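Reading time: 4 min

Minutes of the manipulation group meeting, Larnport site
March 2026
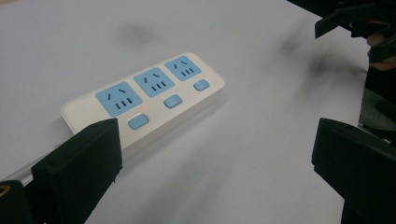

White power strip with three light blue sockets and their switch buttons, between the fingers of the hand-held gripper.

Present: Howard Sedgwick (chair), Bilal Aoun (minutes), two students from the Grullham lab, one guest from Wetunix by phone for items 1 to 3.
Apologies: Priedītis.

1. Minutes of the last meeting

Accepted with one correction. In item 4 the word "accuracy" should be "success rate". Bilal will change it in the shared folder.

2. State of the demonstrations

Bilal reported on the switch-pressing task. We now have 800 demonstrations recorded with the hand-held grippers. Of these, 184 were removed by the tracking check, most of them at the moment when the gripper comes very near to the table and the position estimate jumps. Howard asked if the check is too strict. Bilal answered that he looked at 20 of the removed ones by eye and would keep only two.

The Grullham students said that the tracking is worse on a plain white table. They put a printed cloth on their own table in July and had fewer losses after that. Howard does not want to change the table in the middle of a data set, but he agreed to a small side test with the cloth. It will be stored in a separate folder and not mixed with the rest.

3. Result of the comparison

The question was whether a policy trained on demonstrations with both hands does better on a one-hand task than a policy trained on one hand only. The task is to press the switch named in the instruction (left, middle or right) and leave the other two alone. Both policies were trained on 341 demonstrations, so that the amount of data is equal.

The policy from two-hand data pressed the correct switch more often. The difference is clear for the left and the right switch. For the middle one the two policies are nearly the same, and both of them sometimes press a neighbor. Wetunix asked whether this can be a problem of the language part and not of the motion. Bilal thinks it is the motion, because the gripper goes first to the correct place and then slides to the side when it closes. He has plots of this and will send them.

Howard was not fully convinced about the cause of the improvement. In the two-hand recordings the person often steadies the strip with the second gripper, and the strip moves less. Maybe the policy learns from cleaner motion and the second hand itself gives nothing. There was a long discussion. It was agreed that we need a third condition: one hand, with the strip fixed to the table by tape. Without this we will not write the claim in the paper — only the numbers.

4. Scoring rules

There was some confusion about what counts as a success. The students counted a trial as good if the correct switch changed at any time. Bilal counted it only if no other switch was touched. The stricter rule is adopted from now on. The old trials will be scored again from the video by two persons who do not know which policy was running.

A trial where the strip is pushed more than the width of one socket is a failure, also when the switch was pressed correctly.

The strip must start at a different angle in every trial. The list of start angles is in the folder, please use it and do not choose by feeling.

5. Finger pads

Howard has new pads with a softer surface. They are a little thicker, and the old calibration is not valid with them. Decision: finish the third condition with the present fingers, change afterwards.

6. Other matters

The disk on the recording computer is nearly full. Raw video of the removed demonstrations stays for now, as the tracking check may still be changed.

The reading group will take the paper on action chunk length that Priedītis proposed last time.

Actions

Bilal — send the plots of the sliding motion; correct the old minutes.
Students — side test with the cloth, 40 demonstrations.
Howard — write the protocol for the third condition and ask Wetunix for 600 more hours on the training machine.
Bilal and one student — second scoring of the old trials, after Howard has hidden the policy names.
Priedītis — to be asked if the taped strip can also be tested at the other site.

The next meeting is in two weeks, same room.

Contact the group | © Manipulation group, Larnport | Back to top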